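Product review: Flerkari 2 fitted sheet, single and double
Equipment and Furnishings Review Service, Vinthorpe Housing Trust
Apr 28, 2025

## Purpose of the review

The Trust supplies bed linen to all furnished lettings at Vinthorpe and at the Wulgate site. The present contract for fitted sheets ends this year, and the Service was asked to review the Flerkari 2, a cotton and polyester sheet sold to hotels, residential colleges and supported housing providers. This review sets out what was found in use and in the laundry, and gives a recommendation to those who order linen on behalf of the Trust.

The Flerkari 2 replaces an earlier sheet from the same maker, which the Trust bought in small numbers and did not reorder. Complaints at the time concerned the elastic, which ran along the short sides only and let the corners lift. The new sheet has elastic on all four sides. It is otherwise sold on the same terms, in white, gray and a dark blue.

## How the sheets were used

The Service bought 344 sheets at the ordinary trade price. No samples were accepted. The sheets were issued to furnished flats at both sites in January and were washed with the normal load, at the normal temperature, by the Trust's own laundry at Wulgate. Laundry staff were asked not to give them any special treatment, and sheets were returned to whichever flat was next due for linen.

Mattresses at Vinthorpe are of one standard depth. Those at Wulgate are mixed, and include a number of deep mattresses bought when the upper floors were refitted. The sheets were therefore tried on both, with and without the quilted protector that the Trust provides on request. For comparison, the Service kept the current contract sheet, made by Zeng, in use in the remaining flats.

Tenants were sent a short form with each change of linen. It asked whether the sheet stayed in place, whether it was comfortable, and whether there was anything else they wished to say. Replies were voluntary and were not matched to flats.

## Fit

Fit is the strongest point of the Flerkari 2. On a standard mattress the sheet goes on easily and lies well, and the corners hold. Staff who make up flats between lettings reported that a double could be fitted by one person without lifting the mattress clear of the base, which cannot be said of the Zeng sheet.

On the deep mattresses the result was less certain. The sheet reaches, but with little to spare, and when the quilted protector is added the corner at the foot of the bed nearest the wall tends to work loose. The maker offers an extra-deep version at a higher price. The Service did not test it and makes no comment on it.

The size label is sewn into one corner and is printed in a pale thread that is hard to read in poor light. Singles and doubles were mixed up several times in the linen store as a result. A coloured tab, such as the one on the Zeng sheet, would be a cheap improvement.
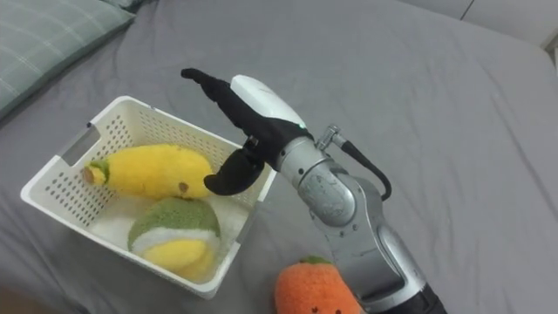 ## Comfort and appearance

Most tenants who replied were content. The cloth is smooth from the first wash and does not have the stiff, slightly papery feel of some hard-wearing sheets. A few tenants found it warm. The Service would expect this from a cloth with a fair share of polyester, and it may matter more in the south-facing flats at Wulgate during the summer, a season which the trial did not cover.

Creasing is moderate. The maker states that the sheet needs no ironing, and the laundry did not iron it. Taken from the dryer promptly and folded at once, it is quite presentable. Left in the drum overnight, it is not, and the creases remain after the sheet has been put on the bed. Managers preparing a flat for viewing should bear this in mind.

The gray keeps its colour well and is the most forgiving of the three in daily use. The white showed faint marks from hair dye and skin cream that did not wash out fully. The dark blue picked up pale lint from towels -- a small matter, but one that several tenants mentioned -- and should be washed apart from them if it is chosen at all.

## Washing and wear

The laundry recorded no shrinkage that affected fit. Seams held, and the elastic was still firm when the trial closed. Of the whole order, 7 sheets were withdrawn: most for small tears close to the corner seam, and the others for stains. The tears were all found in double sheets from the deep mattresses, which suggests that the cloth there was under strain.

The sheets dry quickly. Laundry staff were able to shorten the drying programme slightly and reported no damp patches in the folded stock. One drawback is that the all-round elastic causes the sheets to ball up in the machine and to trap smaller items, such as pillowcases and face cloths, inside them. Sheets must be shaken out before drying, and this takes back part of the time saved.

The maker gives the working life of the sheet as 200 washes. The trial was far too short to test that figure, and it should not be relied on when budgets are drawn up.

## Cost and supply

The price per sheet is higher than that of the Zeng sheet, although the gap narrows on orders of 1,000 or more. The Trust could reach that number only by ordering for both sites at once, and storage at Vinthorpe would not hold the delivery. Split deliveries are available on request at no added charge.

The order arrived complete, but in a great deal of packaging. Each sheet was wrapped singly in a plastic sleeve with a card stiffener. The Service wrote to the supplier on this point and was told that bulk packing could be arranged for repeat orders.

## Recommendation

The Flerkari 2 is recommended for all flats with standard mattresses, in gray. It is not recommended for the deep mattresses on the upper floors at Wulgate, where the Zeng sheet should be kept for the time being.

Site managers should send orders through the linen store in the usual way, stating the mattress depth as well as the bed size. Sheets already issued in white or dark blue may stay in use until they are worn out.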